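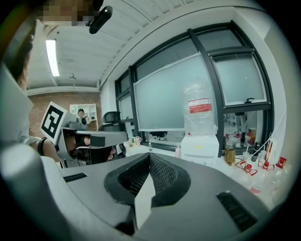
Fig. 1. Hand-held gripper, black mesh pad between the two vents.

Section 4. Setting up the Arkorard seed drying cabinet

For field stations taking in wild relatives and landrace seed straight after harvest. Read section 3 first if the cabinet is still on its pallet.

4.1 Before you load anything

1. Level the cabinet. Front feet first, then back.
2. Plug into its own outlet. No power strips.
3. Slide the tray rack in until it clicks. If it doesn't click, pull it out and turn it end for end.
4. Set the dial to 20 percent humidity. Close the door and leave it overnight, empty.
5. Check the readout in the morning. Still high? Door seal, nearly always. See 4.4.

Note: the readout lags. Give it a few minutes after the door closes before you beleive it.

CAUTION: No heat guns, no ovens, no dashboard of the truck. Hot seed is dead seed.
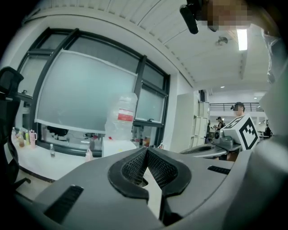
4.2 Loading

1. Clean the seed. Chaff holds water and throws off the reading.
2. Weigh each lot. Limit is 700 grams per tray — less for beans and anything big.
3. Spread thin. One layer for large seed, two for small.
4. Label inside the bag AND outside. Pencil, not marker. Collection number, crop, site, month (August is fine, no need for the day).
5. Wild and cultivated lots on seperate trays. Always.

Minimum for long-term storage is 4000 viable seeds per lot. Smaller lots still get dried, just flag them for regrowing and tell Nia Ellis.

Note: sorghum heads, thresh first. Whole heads will not dry evenly and you'll be doing the batch again.

4.3 Running the cycle

1. Press START and hold until the light goes steady.
2. Pull a test sample from the middle tray, never the top one.
3. Run it through the Sternier meter. Write the number on the sheet taped to the door.
4. Repeat daily. Done when 2 readings in a row match.

Don't open the door between tests. Every opening costs you hours, more in the rainy season.
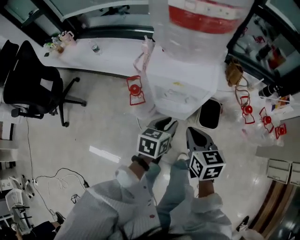 If the readings keep drifting, swap the desiccant packs and start the count over. Spent packs go back to the Halliday store for recharging, not in the trash.

CAUTION: desiccant dust irritates eyes. Gloves on, don't shake the packs.

4. Seal in foil bags the minute the cycle ends. Squeeze the air out, double seal.
5. Straight to the freezer. Log the shelf.

Power cut mid-cycle: keep the door shut, restart when it's back, retest before sealing. Anything weird on the readout, write down the code and call Fasil Gebru at the Biltura station, mornings best.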